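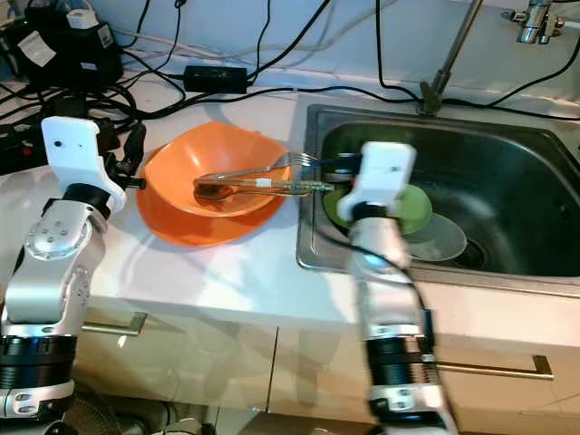
Kestik
Staff writer, money and government pages
15 January 2025

How a country borrows money, and how it pays it back

A government needs money to run schools, mend roads and pay nurses. Most of this money comes from taxes. In some years the taxes do not cover everything, and the government borrows the rest. The money it owes is called the national debt.

Who lends the money?

A government can borrow from banks, from other governments or from ordinary savers. It often does this by selling bonds. A bond is a written promise. The buyer hands over money now, and the government promises to give it back on a fixed date. Until then it pays the buyer a little extra, called interest.

Let us take a small country called Solness. Solness wants to build a harbour at the town of Rustitz. The harbour costs 216 million crowns, and the country has no savings set aside for it. It sells bonds for the whole amount.

What does interest cost?

Interest is worked out as a share of the loan. Suppose one of the Solness bonds is for 100 crowns and the interest is seven per cent a year. The owner of the bond receives 7 crowns each May. After seven years the owner has received 49 crowns in interest. At the end of the seventh year Solness must also return the first 100 crowns. This first amount is called the principal.

A high rate of interest makes a loan dear. Lenders ask for a high rate when they think there is a risk of not being paid. A country which has always paid on time can usually borrow at a lower rate.

What is a budget deficit?

The budget is the government's plan for the year. It lists the money coming in and the money going out. If more goes out than comes in, the difference is called a deficit. If more comes in, the difference is a surplus. The deficit belongs to one year. The debt is what is still owed from all the years before, added together.

What if a country cannot pay?

Missing a payment is called a default. Before this happens, a government will usually talk to its lenders. They may agree to wait longer, or to accept a lower rate. They may also agree to take back less than they lent. If the lenders of Solness accept 90 crowns for each bond of 100, they lose 10 crowns on each one. This loss is known as a haircut.

Words to know

Bond: a promise to pay back borrowed money on a set date.
Interest: the extra paid for using someone else's money.
Principal: the amount first borrowed.
Deficit: the gap when a year's spending is larger than its income.
Default: failing to make a payment that is due.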